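Open day at Clurnis, Karolthorpe

I went up to Karolthorpe on a wet Monday in November because Mathias Hämmerli had a spare ticket and kept saying the word "household." The Clurnis open day promised tidying done by machine. I have a house and I don't like tidying, so off we went.

Coffee at 9, then Leopold Schwaiger's slides. He was pleasant and quick, and he showed the same clip of a folded towel three times. The company has 385 hours of recordings, he said, and wants 600 by spring. I asked what the hours were supposed to buy. "Coverage," he said, and moved on to the next slide.

The hall was better. Station 5 had the Drelo arm, which was down for a software update when we came by and still down after lunch. Station 7 was the busy one, with people working hand-held grippers over a heap of ordinary stuff. The idea is that a person does the picking, the tool records it, and a robot learns from the recording later. Magnus Innes, who ran the station, let visitors have a go. My turn lasted one tissue pack. The grip is stiffer than it looks and my wrist complained before I did.

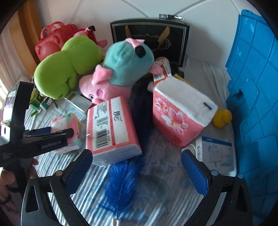

Station 7: two grippers at the pile, with plush toys, tissue packs and a blue feather duster in it.

I'll give them the pile. It looked like the bottom of a closet, soft things on top of boxes, and a plush pig on its head in the middle of it. Most demos I've sat through use three colored blocks on a bare table.

What I didn't get to see was a robot do any of it. Innes said the trained version runs in another building and isn't part of the public tour. Fine, but then the poster at the door shouldn't say "See it tidy." Hämmerli thinks I'm being unfair — he usually does — and he has already put his name down for the spring session.

Lunch was soup. Parking is behind the Peixoto warehouse, and the sign for it faces the wrong way if you come in from the south.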